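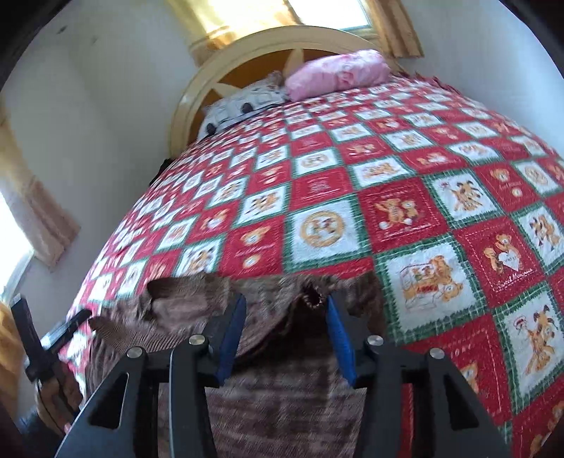
Can a machine make a bed yet?
April 9, 2021 — by Yara Khasawneh

My sister sent me another article promising a home robot that folds, tidies and makes beds. I have been reading that article since college. The names change and the bed stays unmade.

Think about what's on a real bed. A quilt, a couple of pillows, and some knitted thing dragged up over the edge with threads coming loose. Pinching it is the easy part. Two fingers can pinch. Then you have to know which bit is the hem and which is just a fold, and stop pulling before the ragged patch gets worse. I do that half asleep.

I asked Mairéad Dolan, who spent 2 years at Tierney trying to get an arm to sort shop towels. Their best run was 366 towels before it needed help, all the same size, all flat in a tray. "Give it a sweater and we went home early," she told me.

So no, I'm not saving up. If someone shows me one take, no cuts, in a kid's room with the toys still in it, I'll look again — maybe.

Filed under: Gadgets I Don't Own

3 comments

Flista: My robot vacuum ate a sock in April and it still hasn't recovered.

Clivberg: Dishwashers looked silly once too. Give it ten years.

Yara: Clivberg, you said ten years last time!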